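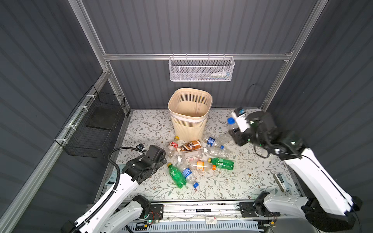

*The beige bin and the great bottle heap, on the leafy mat.*

December, a bit after 3 in the afternoon and the light already going. I've meant to write about the bottles all week, and now there's a mug of tea at my elbow and no excuse left.

It is astonishing how many plastic bottles one small household of drinkers can get through. Water, mostly, and those sweet coffee ones I pretend I only buy on long days (the brown and cream label rather gives me away!). I used to let them gather along the windowsill and under the desk until the whole place rustled whenever anyone opened a door, and I promised myself back in the autumn that I'd be better about it. So now they all go in the beige bin with the ribbed sides, the one I bought in Ellero for next to nothing, and I'm still fonder of it than a grown person ought to be of a bin.

The mat I love even more. I dithered over it for ages, there was a plainer one at Stonarard for less money, but the leaves and little sprigs won me over and I haven't been sorry once, even with rubbish lying all over them.
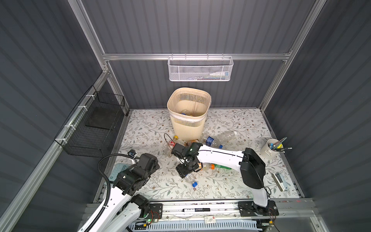
*One bottle in the bin, the rest still lying about. Pens and stapler off to the right.*

The pen pot and stapler really want a home of their own. I keep thinking one of the wire baskets would do, the black one on the left perhaps, as it has precious little in it, and the white one on the back rail could stay for tubes and odds and ends. I shall probably think about it until spring.

Flasodetti take the bottles for 5 pence each now, I read on the card by the till, so a full bag might very nearly pay for a bun. I'd like to squash them flatter first and get more in, and the caps want looking into as well, I never can remember whether they stay on.

Tea's gone cold. Must buy more liners tomorrow, and stamps.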